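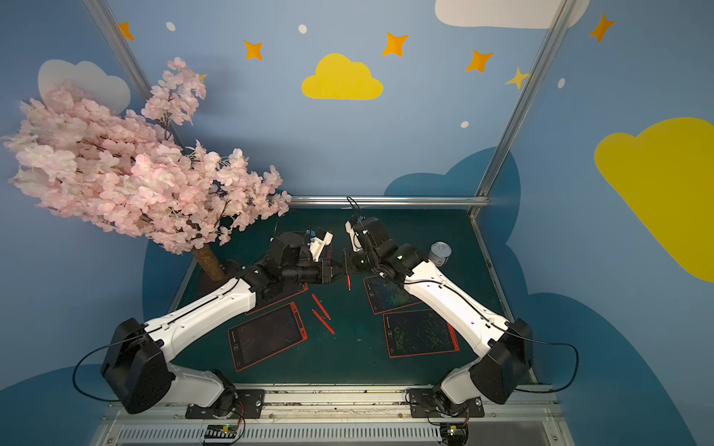 Keeping LCD writing tablets and their pens together

If you have one of these little tablets in the house you will soon have several, and then the pens start to wander. We keep ours on the low table in the playroom, and after a good many evenings spent fishing under the sofa I've settled into a way of doing things that suits us (and might suit you too!).

Start by gathering the pens before you touch a single tablet. They are slim little things and roll off the moment you lift whatever they were resting against, so into a lidded pot they go. Then lay the tablets out flat, screens up, and see which have scribbles on them. I always ask before wiping, having once cleared a very important map of Pralunham.

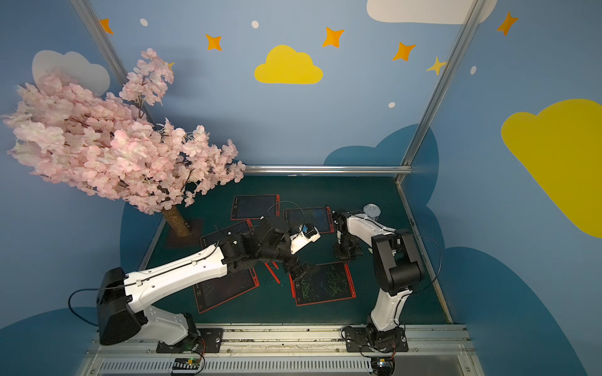

Gisela Schmieder, Tips from the Playroom

Red frames are cheerful and easy to spot on a dark surface, but they do show grubby fingers. A soft cloth, barely damp, will see to them in about 2 minutes. Go round the frame first and finish with a dry corner on the screen, and please don't be tempted by the kitchen spray.

Printed labels can lift if you scrub, so go gently there. For storing, I stand ours upright in an old letter rack, all facing the same way, with the pen pot next to it.

If your corner is a decorated one like ours, with painted clouds and stars on the walls and an artificial blossom tree, dust the blossom before you clean anything underneath. A dry, soft paintbrush is lovely for this. Work from the top of the crown down to the trunk, and give the base a wipe last of all.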